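Illora Capsule Coffee Machine and Counter Set
Supplied by Skaditz Equipment

The Illora is a single-spout capsule machine for offices, break rooms and small kitchens. It is sold alone or as a set with the Plirnero wire stand and a serving tray. The machine needs a grounded outlet and a level surface. No water line is required.
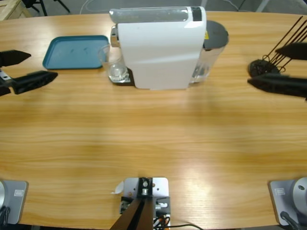

Water supply and placement are the two points to settle before ordering. Allow 2 inches of clearance behind the housing and enough height above it to lift the reservoir lid. The reservoir is clear, so the water level can be read from the front of the counter, and the round dark gray lid comes off for filling. A cup stands on the black drip tray base directly under the spout. The teal tray has raised edges and can be kept to the left of the machine, as here, or on a shelf below. Heat-up time from a cold start is nearly 60 seconds. The pump is rated for 2,000 cycles between service checks.

Plirnero wire stand

The stand has a small footprint and is shipped assembled. It can be placed on either side of the machine – the right side is usual, next to the reservoir.

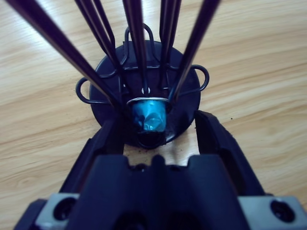

Rods and loops are black, as is the base. The base is a round disc that sits flat on the counter, with wire loops mounted on it and long, slender rods rising and spreading outward toward the top. Two of the loops extend past the rim of the disc, so measure to the loops when planning a narrow counter. Wipe with a damp cloth and dry. Do not use abrasive pads on the base.

Ordering

Machine, stand and tray carry separate part numbers. Descaling solution is sold under the Aebischer name and is not included with the set. Replacement lids and drip trays are stocked – quote the machine serial number with the order.

Page revised 11/19/24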